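Greltbridge office planting: how we're getting on
Progress report, Oct 15, 2025
From Kobina Nutsugah

Hello all, and sorry this one's a bit longer than the last. There's a fair bit to tell you, most of it good!

Where we are

You'll remember that in June we'd only just got the go-ahead for the second floor and I was still arguing with Skimard about delivery slots. Well, 74 planters are now in and planted, which is the whole of the Greltbridge order apart from the reception trough (more on that in a minute). The desk pots went in first, then the cabinet-top ones, and the big floor-standing ones last of all so we weren't forever squeezing round them with a trolley.

The peace lilies have settled in beautifully. The ferns along the north windows, less so. They sulked for the first few weeks and I've swapped 7 of them for aspidistras, which will put up with pretty much anything, including the draught from the stairwell door. The swapped ferns have gone back to our glasshouse at Bunness and are looking much happier, so they haven't been wasted.

Watering

I go in twice a month, and in between the planters look after themselves from the reservoirs underneath. The gauges on the Aryee liners stick a bit, so I've gone back to using a dipstick as well. It's slower (it adds more than 2 hours to a full round) but I'd sooner know. Could you remind people again about emptying cold tea into the pots? I know they mean well.

We've had fungus gnats in the meeting rooms too. Sticky traps are up and I've let the top of the compost dry out between waterings, and numbers were well down at my last visit. I'll keep the traps in until the new year just to be on the safe side.

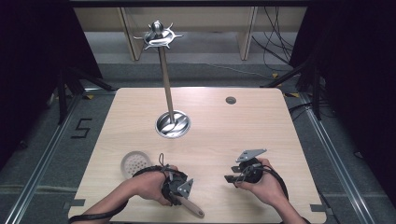

The reception trough

Ah yes, the trough. Skimard sent it in the wrong finish, a sort of shiny black when we'd all agreed on the matt grey, and I refused it at the door. The replacement is on order and they've promised it in 9 working days. The plants for it (two kentia palms and a lot of trailing pothos) are potted up and waiting at Bunness, so once the trough turns up it's a morning's work.

Money

We're inside the budget. The aspidistras came out of the replacement allowance and Skimard are covering the return carriage on the trough, which I did have to ask for twice. The only extra I'd like you to think about is a couple of grow lights for the corridor by the lifts. It's gloomy down there even in summer and I don't want to put anything decent in it without them. I'll send a price separately.

What's next

Trough in and planted, a feed for everything that's still growing, then a light tidy and leaf-wipe before Christmas. If you're happy with the lights I'll book the electrician for the same visit as the trough. Give me a ring if anything here needs going over, I'm usually easiest to catch before lunch.

Kobina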